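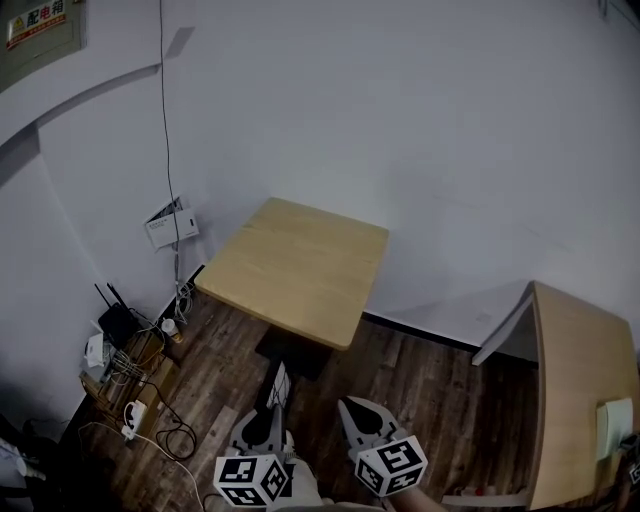 10th April, small table in the corner, Treldale set

Goal was 200 usable demonstrations of the cloth fold on the small square table. Got most of the way before the light changed, and the rest can wait until the Brillari list has been sorted out.

Setup as in March apart from the table. The old one had a leg at each corner and I kept knocking them with my shins when I came in low. The single pedestal gives a lot more room to stand. The top is pale and so is the wall behind it, so for the start position I have been using the near corner of the table and ignoring the far edge.

Calibration: ran the marker cubes on both fingers, open and closed, before the first take. Left one was fine. Right one gave a jump when the wrist was turned past a certain point, same as last month. Tightened the finger, ran it again, jump gone. Put 2 extra calibration clips at the front of the batch so whoever processes it can check for themselves.

Order of work:
Start with fingers open over the near corner.
Hold still until the beep.
Pick, fold, press flat, let go.
Back to start, hold, stop recording.

Takes with a dropped cloth stay in if I picked it up again without using the other hand. If the other hand came in, the take is binned. I have tried to vary the approach angle, but reading back my notes I came in from the left far too often. Next session: right side first.

Cables on the floor by the router are a trip hazard when stepping round to the left. Want them pushed back before the next session, and the white one that trails across the floor taped down.

8 takes marked bad so far, mostly me starting to move before the beep. Two of those might be saved by trimming. Not going to do it today. 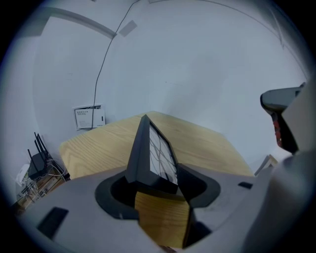
Covari wrote back on the shared sheet that the hold at the start is too short for their loader, and asked if we could double it from now on. They would also like the failed grasps kept in a folder of their own, labelled, as the model has seen hardly any and does badly when the first pick slips.

Fine on both. Longer hold goes in from the next take. Will need to change the beep timing in the Krajewska script as well, otherwise the two won't agree.

To do:
Change hold and beep
Folder for failed grasps
Ask for a darker cloth
Charge spare battery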